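From: Haiyan Meng
To: gripper-users list
Date: Wed 26 August
Subject: Re: Re: soft pads or hard fingers for light objects?

Dear Jytte, dear all,

Thank you for the questions. I answer between your lines.

Jytte Østergaard wrote:
> We have the Peken two-finger gripper and must decide before
> the next order if we also take the Clunix. Does anybody have
> both on the same arm? I am mostly interested in eggs and thin
> plastic, where our Peken closes too hard.

We have had both since January. I made 60 attempts per object with each gripper, with the same arm and the same controller. The Peken is stronger, but its smallest force setting is still too high for an egg if you use the hard fingers. With the silicone pads from Zou it becomes acceptable. I lost four eggs with the hard fingers and one with the pads. The Clunix broke none, but it dropped two, so for the floor the result is the same.

> How do you mount the wrist camera? Ours sees mainly its own
> fingers.

We had the same problem. Muchen Qiu made a longer bracket, which moves the camera further from the fingers and tilts it a little down. Now we see both finger tips and enough of the table. The drawing is not very clean but I can send it. Please note that the holes are for the Clunix flange. For the Peken you must drill two new ones.

> Is the control box from Wurdale fast enough for two arms?

For two arms, yes. For two arms and three cameras we had delays, and Guangming Xu moved the cameras to a separate computer. After this change we had no more stops. I would also ask for longer cables when you order. The standard length is 1490 mm and it is too short if the arm must reach over the table.

About the choice of objects, I can say what we use at the moment.

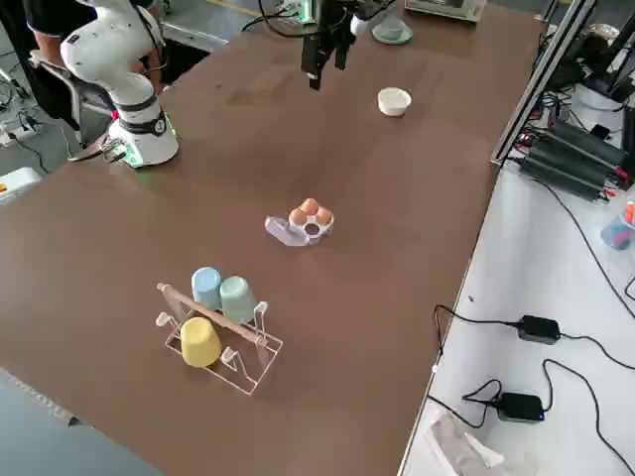

The eggs are the hardest for force, but the cups gave us more trouble than I expected. When a cup stands upside down on the rack, the fingers must come from the side, and a prong is often in the way. The rolling pin is easy to hold and difficult to put down, as it turns in the fingers if you do not take it near the middle. For the bowl I recommend gripping the rim with one finger inside. The saucer I would leave for later, because with both grippers we touch the table before we can get under the edge.

If you can only buy one, I would keep your Peken and order the pads first. They are much cheaper than a second gripper, and you can change them in a few minutes with a small screwdriver.

One question from my side: has anyone measured how long the Zou pads stay good? Ours became shiny after 596 grasps and I am not sure if they hold as well as before.

Best regards,
Haiyan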